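Strawberry Buttermilk Cake, or What I Did With Too Many Berries

6/20/18

I bought too many strawberries. I do this every June and every June I stand in the kitchen with my keys still in my hand, looking at the flat on the counter and wondering who exactly I thought was coming over. It was the smell that did it. The farm stand out on Memmont Road had them stacked right by the register, and I had only stopped for eggs, and well. I did forget the eggs. I had to go back.

So we ate them plain on the porch, and we ate them on yogurt, and Mathew ate them straight out of the fridge while holding the door open, which drives me up the wall. By Monday night the ones left in the bottom of the flat were getting that soft, dark, slightly boozy look, and I knew it was cake or compost.

This cake started out as Shobha Arumugam's. Shobha and I shared an office wall for years, back when I worked downtown, and she used to bring in a plain buttermilk cake on Fridays, wrapped in a dish towel, still a tiny bit warm in the middle. No frosting, no glaze, just a crackly sugar top and the softest crumb you ever put in your mouth. I begged her for the recipe for ages. When she finally wrote it down for me it was on the back of a parking receipt and it said things like "enough flour" and "bake till done." Thank you, Shobha. Very helpful.

I've made it so many times since then that I've got my own numbers, and somewhere along the way fruit got involved. Blueberries are lovely. Peaches are good if you drain them a little. Raspberries sink like stones, but they taste so wonderful down there that I don't mind. Strawberries, though! They go all jammy and slumped and the edges catch in the oven and turn chewy, and the juice runs into the sugar on top and makes these sticky pink puddles. I could eat just the puddles.

The one thing I fuss over is the butter. It really does need to be soft, the kind of soft where your finger goes right in and leaves a dent. I've tried to rush it in the microwave more times than I'd like to admit and I always end up with a little lake of melted butter around a cold hard lump. Take it out before breakfast and forget about it. (If you live with a dog, put it up high. We've had an incident.)

And the buttermilk - please use the real stuff if you can get it. I know about the milk and lemon juice trick, I've done it, and the cake comes out fine. But the real thing gives you that tang, and it makes the batter thick enough to hold the berries up where you want them. I get mine from Starnell, the little dairy store past the library, in the glass bottle. They charge a deposit on the bottle and I have never once remembered to bring one back. There are, at this point, a lot of bottles in my laundry room.
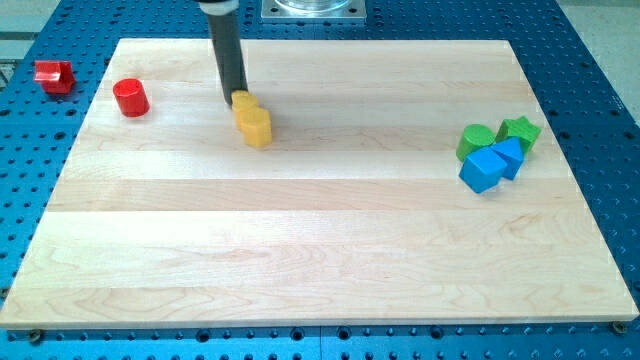

Cakes & Sweet Things

Strawberry Buttermilk Cake

Makes one 9-inch round. Feeds eight polite people or one household of mine.

6 tablespoons butter, very soft, plus more for the pan
1 cup sugar, plus 2 tablespoons for the top
1 large egg
1 teaspoon vanilla
1/2 cup buttermilk
1 1/2 cups all-purpose flour
1 1/2 teaspoons baking powder
1/2 teaspoon salt
1 pound strawberries, hulled and halved

Heat the oven to 350. Butter a deep 9-inch pie plate or a springform pan. Don't use a shallow cake pan, it will go over the sides and you'll be scraping sugar off the oven floor.

Beat the butter and the cup of sugar until it's pale and fluffy, three minutes or so with a hand mixer. Beat in the egg, then the vanilla and buttermilk. It may look curdled. Keep going.

Stir the flour, baking powder and salt together in another bowl, then add them to the wet stuff a bit at a time and stop as soon as you can't see any more flour. Scrape it into the pan and smooth the top.

Now the berries, cut side down, as close together as you can get them. You'll think there are too many. Squeeze them in anyway. Sprinkle the 2 tablespoons of sugar over everything.

Bake 10 minutes at 350, then turn the oven down to 325 and bake another 50 minutes, until the top is golden and a toothpick comes out without wet batter on it. Jam on the toothpick is okay. Let it cool in the pan on a rack.

A few notes. My oven runs hot on the left side, so I spin the cake halfway through the long bake. If yours is a normal oven, leave it alone. You can swap half a cup of the flour for barley flour if you have it, and it's nutty and really good that way, especially with coffee. Whipped cream is nice, with hardly any sugar in it. Vanilla ice cream is nicer.

It keeps two days on the counter, loosely covered, and I think I like it best the second morning, when the berries have soaked down a little and the top has gone from crackly to sticky. Cold from the fridge it gets kind of stiff, so let it sit out if you've had to put it in there.

I took half of this one over to Ernness Street for my sister's porch supper, where it was 81 degrees at eight o'clock at night and everybody was eating it with their fingers off paper napkins. My niece picked all the strawberries off hers, ate the cake, and then ate the strawberries in a row, one after another, very serious about it. My brother-in-law wants me to try it with rhubarb. I said bring me the rhubarb and we'll talk.

Next up will be sour cherries, if the tree behaves itself and the birds leave me any. They're usually ready the first week of July. I do have one of those old hairpin pitters that belonged to my grandmother, and an apron that already looks like a crime scene, so I'm all set. If you have a favorite thing to do with sour cherries that isn't pie, leave it in the comments, please! I've got pie covered.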